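She moved to Hukgate in August with two suitcases and a shoebox of what she calls "bathroom crumbs." Cotton swabs, flossers, sachets, the little papers that come with everything. We talked over the phone, late morning, her on a break.

"I had 50 hair ties and could never find one. Thats the whole story really."

So she started with one box. Not a system, she hates that word. One box, open top, stuff stands up in it.

"If it lies flat it's gone. You put a thing on it, then another thing. Standing up you see it."

Her sister in Minholm does drawers with dividers. They argue. "She spent 300 on dividers. I said for what, floss?"

Snacks go in too. Any rule on that? "No. Small and I reach for it, it goes in the box. My room, my rules."

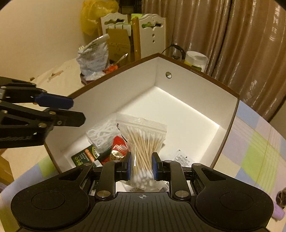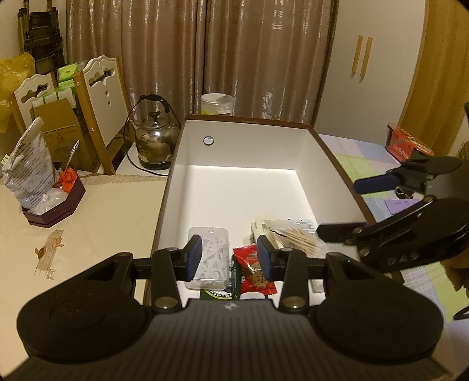 She does the box again every 5 weeks or so, whenever the lid stops being an option. Takes it all out, wipes teh bottom, starts over. The cotton swabs stay in their bag, wooden sticks and all, and she won't decant them into a jar no matter how pretty it looks online. "A jar tips. A bag leans on its neighbors." Leaflets she reads once, then trash, in theory. Next is the kitchen shelf, spices mostly, and she's dreading it. "Ask me again when I've found the cumin."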